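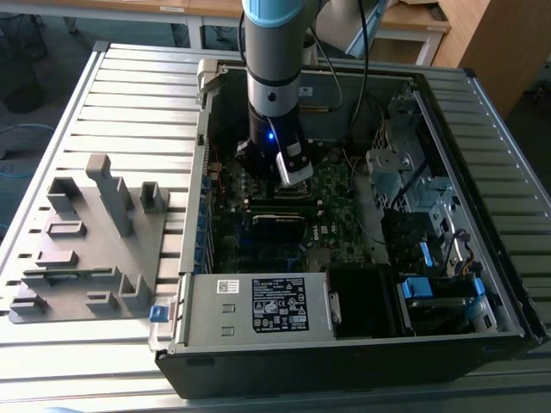
The Tevitberg bench is a package for recording example runs of small assembly and teardown work, and most of what you will read about benches like it oversells them. We sell it, so take that as you like. What you get is a slotted aluminum table, one arm with a gripper, a fixed camera, a fixture plate and the recording software. What you do not get is a robot that can fix computers. A desktop tower laid on its side with the panel off is a good test of whether a bench is worth your money, with cables arcing over the board, memory modules across the middle, a metal drive cage crowding one side and very little room to bring a gripper down near the processor socket. If a bench only ever gets shown picking up foam blocks, ask why.

Who it is for

Teams that already know what task they want examples of. If you are still deciding, rent something. Our sister shop in Plirnenholm has two older benches for rent by the month, and plenty of people find out in that month that their task is a bad fit for learning from examples at all.

What is in the box

Table, slotted aluminum, parallel rails
Arm with wrist status light
Two-finger gripper, with 12 spare finger pads
Fixed camera and mast
Gray printed fixture plate with posts and blocks, cross post included
Caluvness recorder, one seat
Cables, clamps, hex keys, printed setup sheet

A computer is not included, either to run the software or to take apart.

About the recorder

Caluvness saves the camera picture, the arm position and the gripper opening together, on one clock. That sounds like the least a recorder should do. We tried three others before settling on it and two of them drifted within the first hour. It also lets the operator mark a run as bad on the spot, and you should use that button a lot. A run where the finger slides off a latch and then gets it on the second try may be useful or may be poison, depending on what you train. The software will not decide that for you, whatever the sales sheet from the maker says.

How many runs do you need?

We get asked this more than anything else. The answer we can stand behind is that we don't know your task. Nayeli Zavala, who sets up benches for our customers, suggests planning on 200 clean runs of a single step before you draw any conclusion, good or bad. A single step means one latch or one memory module. It does not mean "take the computer apart." Some customers stop well short of that number because the early results look great. Then they turn the case a little, or swap in another model, and the results stop looking great.

Move the case between runs. Change the lighting now and then. If every example was recorded with the tower in the same spot, you have paid a lot for a machine that knows one spot.

Known limits

The gripper fingers are stiff and have no sense of touch. Thin wires are hard for it. Small screws are out of the question with the stock fingers, and the driver attachment listed by Sönmez does not fit our wrist without an adapter that we do not carry.

The fixture plate flexes a little under a hard side push. It is fine for locating parts and poor for holding them.

The camera sees what it sees. When the wrist comes in low over a part, it hides the part. You can add a second camera, and the recorder takes up to four, but then you have more to line up and more to store.

Setup takes a day if your floor is level. The manual says 21 minutes for calibration and we have never managed it that fast.

Warranty and returns

The arm is covered for 12 months, the gripper for 9. Finger pads are wear parts and are not covered. You may return a full bench within the first month, less shipping, in working order. Please wipe your recordings first. We do not want them and we will not keep them for you.

Ordering

Lead time is nine weeks, longer for orders placed in March. Price depends on the arm you choose, so we quote by email. Write to Yatziri Escobedo at the sales desk and tell her the task, the parts you will be handling and who will be running the bench. If she thinks it won't work for you she will tell you so before she sends a quote.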